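Chapter 7
Property Crime Without Confrontation

Most entries in a police blotter concern offenses in which offender and victim never meet. This chapter deals with one of them, residential burglary, and with the records it produces. Robbery, in which force or threat is present, was covered in Chapter 6.

Burglary has two elements in most state codes: unlawful entry, and intent to commit a crime inside. Forced entry is not required. In the Studach survey of 415 closed cases, about 90 involved an unlocked door or window. Loss of property is not required either – an offender who leaves with nothing has still completed the offense.
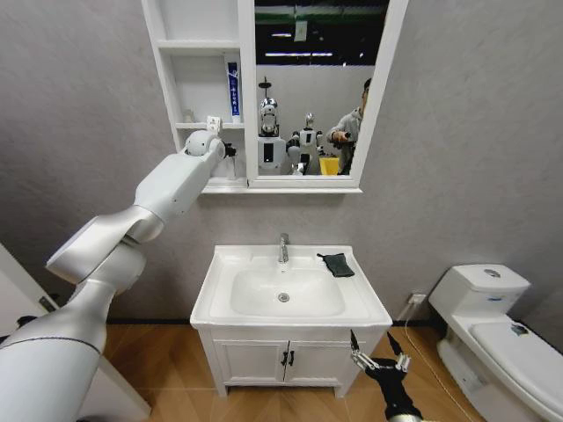
Figure 7.1 Bathroom shelving and mirror cabinet.

Section 7.2 describes the search patterns recorded in the Rurkurstead files. Bedrooms were usually entered first, and bathrooms were checked for prescription drugs. Small items of this kind are often missing from the first report and added later by the victim. The Koyama form therefore includes a second inventory, completed after 20 days.

Section 7.3 turns to repeat victimization. The Stiltitz data show that risk rises for homes within 200 yards of a recent burglary and falls again over the following weeks. Students should review the definitions of rate and count in Chapter 2 before reading the tables.

Contact the publisher | Copyright and permissions | Back to top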